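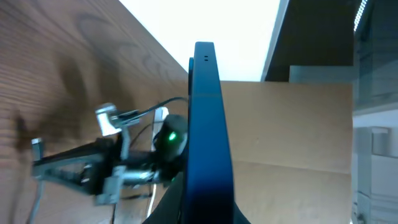
Chapter 5. Showing the Task

Two ways to teach an arm. Grab it and move it, or drive it from somewhere else. Both leave a recording, and the recording is all the learner ever gets. Wrist cameras matter a lot for this. A moving arm smears in the shot, outlines doubled, while the finger close to the lens stays put. So go slow near the part you care about. The Drakine course notes ask for 33 demos per task, we use 61.

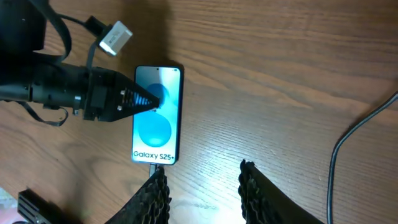 Remote control first. The operator feels nothing, or very little, so contact has to be read by eye. Take a phone lying flat with a pointed tip on the glass. How hard is it pressing? The picture wont say. Log motor current along with the video, every run. Students at Villalba skipped this untill May and had to redo 245 demos.

Then hand guiding. You feel the push, good, but your hand gets in the shot

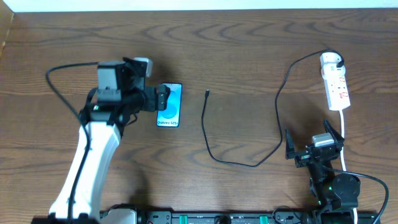

and the learner may pick up on it. Ostine arms go limp at a switch, older Drerkero ones fight you the whole way. Start every demo from the same pose. Keep the bad ones, marked as bad. Section 5.1 covers the log file.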